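Capsule wardrobe

A capsule wardrobe is a small set of clothes chosen so that most pieces can be worn together. Supporters say it saves money, time and space. The evidence for these claims is thin, and much of it comes from people who sell clothes or storage.

Origins

The idea is often treated as new, though short lists of "essential" garments have long been a staple of fashion advice. The version sold by the clothing firm Gavus sets a limit of 30 items. Its catalog gives no grounds for the number, and leaves out shoes, coats and sportswear, which makes the limit easier to meet than it sounds.

Claims about space

Sellers say that a smaller wardrobe frees up a room. Zainab Ezeani, who surveyed 70 households in Dromport, found that most kept their old furniture and moved the unworn clothes to another part of the home. Her survey relied on what people reported, and no one checked the closets.

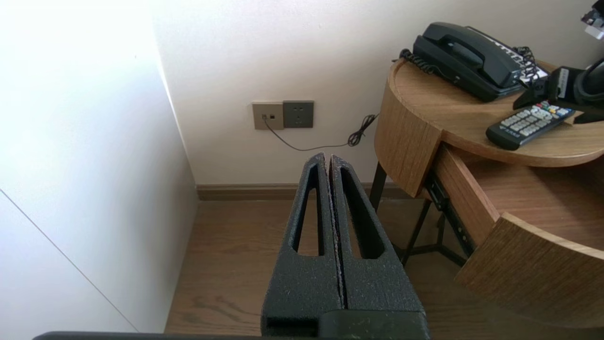
Claims about cost

Gavus puts the yearly saving at $600. The writer Suleiman Olatunji has disputed this, noting that the firm's own starter set costs $2175 and that the figure assumes no replacements. Clothes worn more often may also wear out sooner, a point the catalog does not address.

See also

Closet
Secondhand clothing
Uniform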